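In praise of the room with a door

Every few years somebody decides that walls are the enemy. Knock them down, the thinking goes, and light pours in, and the family that used to hide in separate corners will gather around one big counter and chop vegetables together. I bought into this completely. I paid good money to have it done, and I've been grumpy ever since.

So this is my case for ordinary rooms. Small ones, even dim ones. Rooms with a ceiling you notice and a door you can shut.

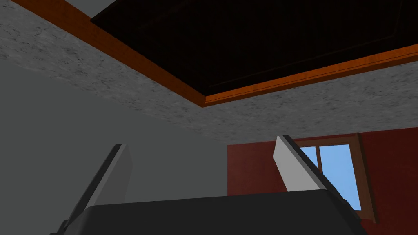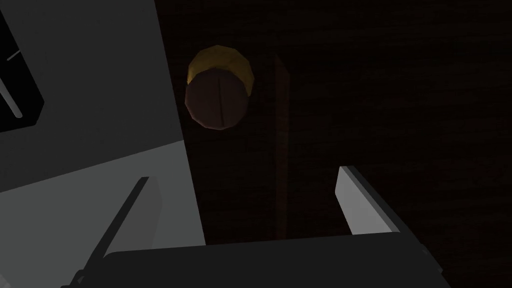
My old apartment had five of them, strung along a hallway like beads, and you couldn't hear the washing machine from the bedroom or the bedroom from anywhere. I complained about that hallway for years (wasted space! all that floor and nowhere to put a chair!) and I'd give a lot to have it back. A hallway is where a house takes a breath. You leave one thing, you walk a few steps, and you're ready for the next thing.

Then we moved, and in March we had the wall between the kitchen and the living room taken out. The firm was called Fadetti and I have no quarrel with their work, it was neat and they swept up after themselves. It cost a little over 4000, which I remember because I'd told everyone it would be less. For a week or so I walked around in all that light feeling very pleased with myself.

Then somebody fried fish.

If you've never lived in an open plan, let me tell you about fish. It goes into the couch. It goes into the curtains and the library books. It's there when you come home the next day, and it's still there when your mother-in-law visits on the weekend and is too polite to mention it. We bought a bigger range hood, a Kosus, and now we have the fish and a noise like a small plane – so whoever is watching television turns it up, and whoever is on the phone goes and stands in the bathroom.

And that's my real gripe, I think. We took out a wall to be together and we've all started hiding. My daughter does her homework in bed. I read in the car sometimes, parked in my own driveway, like a teenager. The bathroom has become the most popular room we own, and it has a door, and I don't believe that's a coincidence!

I know what people say on the other side. Small rooms are gloomy. You can't keep an eye on a toddler through a wall. Heating is a mixed bag, and if you've got a big crowd over, you want the space. All fair, and with very little kids I'd probably vote for the open kitchen too. But we have a crowd over maybe twice a year, and the other days we're four tired people who'd each like 20 minutes of quiet.

What I'd really like is for people selling houses to stop treating "closed kitchen" as a confession. I went to look at a place on Flostach Street last month, just being nosy, and the agent apologized for the dining room. Apologized! It had a window seat and you could close it off from everything else in the house. I stood in there longer than was polite.

We're getting a quote to put our wall back. My husband thinks I'm nuts and wants to try a folding screen first, so for now we have a folding screen, and it smells of fish.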